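Buscar en este sitio
Introduzca términos de búsqueda
Buscar

Notas para la ponencia: La lectura comprensiva en el tercer ciclo. Criterios para la adopción de materiales

Turno de mañana, sala principal. Comenzar a las 9:40. Entregar la hoja de síntesis antes de la primera diapositiva.

Diapositiva 1. Presentación

Saludo en nombre del Departamento de Recursos Didácticos de Druvum. Agradecer la asistencia a los equipos directivos y a los coordinadores de ciclo. Indicar que las preguntas se atenderán al final, salvo las de vocabulario técnico.

Diapositiva 2. Objeto de la intervención

La ponencia expone los criterios que el Departamento aplica al examinar cuadernos y guías de comprensión lectora destinados a alumnado de diez a doce años. Quedan fuera las lecturas literarias de libre elección, que se rigen por otro procedimiento.

Recordar al auditorio que la adopción corresponde a cada centro. El Departamento informa; el claustro decide.

Diapositiva 3. Materiales examinados

Se han revisado 6 colecciones, que suman 112 unidades didácticas. Dos de ellas, la serie Zeretti y los cuadernos Prumari, se utilizarán hoy como referencia, dado que representan enfoques muy distintos.

La serie Zeretti parte de textos breves, de 300 palabras como máximo, y trabaja una sola destreza en cada unidad: localizar información, inferir, resumir. Prumari propone textos más extensos, alrededor de 500 palabras, y combina varias destrezas desde la primera sesión.

(Pausa. Remitir a la página 2 de la hoja de síntesis.)

Diapositiva 4. Primer criterio: calidad del texto base

Un texto escrito expresamente para formular preguntas suele resultar pobre. Conviene comprobar que la lectura se sostiene por sí misma, que el vocabulario nuevo aparece en un contexto suficiente y que los textos expositivos citan sus fuentes.

Leer en voz alta el primer párrafo de la unidad 4 de Prumari. No comentar todavía.

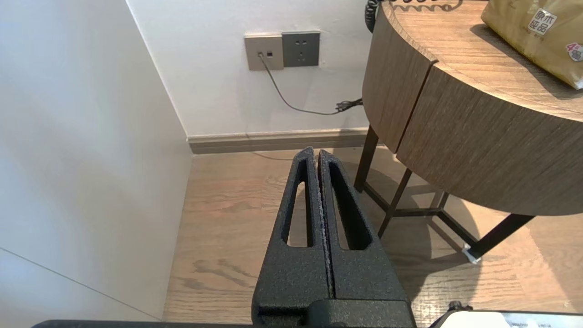 Diapositiva 5. Segundo criterio: gradación de las preguntas

Las preguntas literales son necesarias, pero en varias colecciones ocupan casi la totalidad de la ficha. El Departamento recomienda que cada unidad incluya al menos una pregunta cuya respuesta exija relacionar dos párrafos y otra que pida justificar una opinión con elementos del texto.

Mostrar la comparación entre las dos fichas sobre el ciclo del agua. Conceder dos minutos para que los asistentes clasifiquen las preguntas por parejas.

Diapositiva 6. Tercer criterio: guía del docente

La guía debe ofrecer algo más que un solucionario. Se valora la presencia de respuestas posibles de distinto nivel, orientaciones para el alumnado que lee con dificultad y propuestas de lectura compartida. La guía de Zeretti es la más completa en este apartado, aunque su índice resulta poco práctico.

Si se pregunta por las versiones digitales: el informe se refiere únicamente a la edición impresa.

Diapositiva 7. Escala de valoración

Se emplea la escala Nikolaidis, de cuatro niveles, que los centros recibieron en noviembre junto con la ficha de cotejo. Insistir en que debe cumplimentarla más de una persona y en que las discrepancias se anotan, sin promediarlas.

Diapositiva 8. Calendario y cierre

Las fichas se remiten a la secretaría del Departamento por el cauce habitual. Los centros que deseen ejemplares de muestra pueden solicitarlos en la mesa de la entrada hasta las 13:00.

Abrir el turno de preguntas.

Druvum. Departamento de Recursos Didácticos | Contacto | Todos los derechos reservados | Volver arriba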